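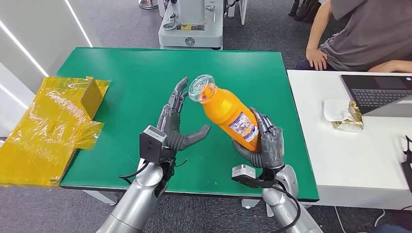
Which surface for the packing table? Report of a student project
Travis Hall workshop course, Surnley
Tuesday, May 2, 2023

1. Background

Our group had the task to choose a table cover for a small packing place. At such a place a person takes a bottle, checks the cap and the label, and puts it in a film or in a box. The old table in the workshop had a bare top of painted board. Small bottles slid on it when they were put down fast, and the paint was scratched near the front edge. The course gave us 2000 Swedish crowns for material, and we were allowed to use one corner of the room until June.

2. Choice of the cover

We compared four covers: cork, felt, a smooth plastic sheet and a matte green mat. The felt was pleasant to touch but it took up every spill, so we stopped with it after the first day. The cork was good but it left crumbs under the bottles. Between the last two the decision was easy. Under the ceiling lamps the plastic sheet gave strong reflections, and it was tiring to look at a clear cap against it. On the green mat a transparent cap is easier to find with the eyes, and an orange bottle is seen at once.

The mat was bought from Hirkina, a shop for office and hobby goods. We cut it with a knife and a steel ruler to the size of the top. The first cut was 4 mm too short on one side – we turned the mat and used this side at the back.

3. Test with bottles

For the test we used plastic bottles with an orange liquid, with a white label low on the side. Each bottle was lifted, tilted, looked at and put down again. We did this 100 times on the old top and 100 times on the mat, and wrote down each time a bottle slid or fell. On the old top there were 40 such cases. On the mat there were four, and all four came from a bottle that was put down on the rim of its base.

4. The film

The yellow film was more difficult than we expected. It is thin and translucent, it wrinkles easily, and when it lies over the edge of the table it pulls itself down slowly. We tried a clip, but the clip was in the way of the arm. In the Gebreyes method, which we learned in the autumn, material waits on the left and finished goods leave on the right. We kept this order and only moved the film farther in.

5. What is left to do

The mat is not glued yet. We want to wait with the glue until the height of the table is decided, as the top must come off for this work. A holder for the film roll is drawn but not built.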